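About Bustano

Bustano is a small language school that teaches evening and weekend classes to adults. We offer Mandarin, Romanian and German at all levels, plus English for people who have recently moved to the area. Most of our students have jobs, and many have children at home, so the timetable is built on short terms and late start times.

How we started

The school was opened by Yulan Yao and Catinca Rusu, who had both been teaching at a larger college across town. When the college dropped its evening program, a group of their students asked if the classes could go on somewhere else. The first term was held in a rented room above a print shop on Clurkden Street, with one whiteboard and a set of folding chairs. Enrollment for that term came to 97.

We stayed above the print shop for 6 years. By then we were running classes in the hallway on busy nights, and the landlord wanted the space back. The school now has its own floor in the Hiltari Building, with four classrooms, a kitchen and a library. The entrance is on the side street, next to the bike racks.

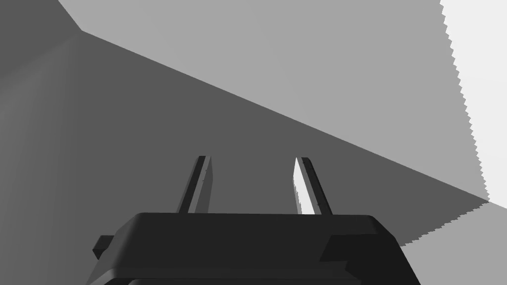 Two fingers with an open gap between them, in grayscale.

What we teach

Mandarin is our largest department. Kaiwen Duan runs it and wrote most of the beginner workbook, which we print ourselves and revise every February. Characters are taught from the second week. Students who only want to speak can take the conversation track, where everything is written in pinyin.

Romanian is taught by Catinca. It is a small department with a high rate of return, and most of the people in it have married into a Romanian family or are planning a long stay. The advanced group reads one novel a year.

German is taught by Jana Hagedorn, who joined us from a school for nurses and still runs a course in medical German for people going abroad to work. That course has its own fee and its own dates. Please call before you sign up for it.

English classes are free for the first term. After that we charge on a sliding scale. You do not need to bring proof of income.

Class size and placement

A class runs if there are enough students to hold a conversation, and it closes once the seats in the room are taken. New students take a placement interview that lasts fifteen minutes. There is no written test. If you are placed in the wrong level, you can move during the first two weeks without paying again.

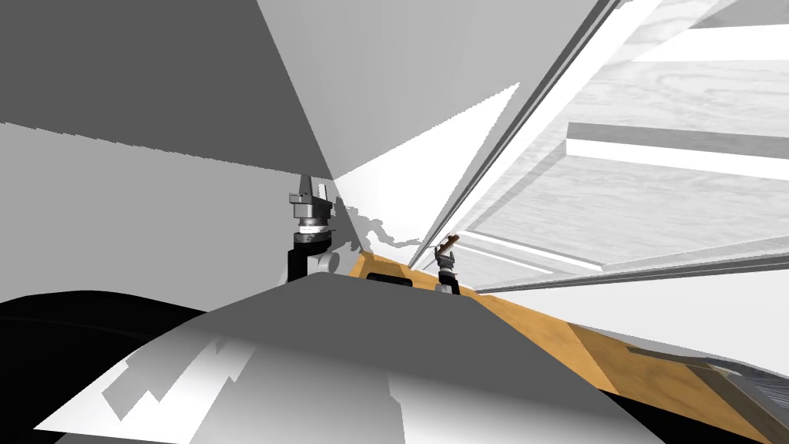 Students who miss a class can ask for the notes at the front desk or by email. We do not record lessons. If you know you will be away for more than two weeks, talk to your teacher before you go and we will hold your place until you get back.

The library

Guilan Yin looks after the library, which has 2,000 books, along with a shelf of films and a few boxes of old magazines. Any current student can borrow from it. Loans are for one month and can be renewed once. Dictionaries stay in the room. We take donated books in any of the languages we teach, but we have no space for encyclopedias.

Office hours

The front desk opens at 3 p.m. and closes when the last class lets out. Phone messages left in the morning are returned the same afternoon. Parking behind the building is free after 5 p.m.

Page last updated September 25, 2020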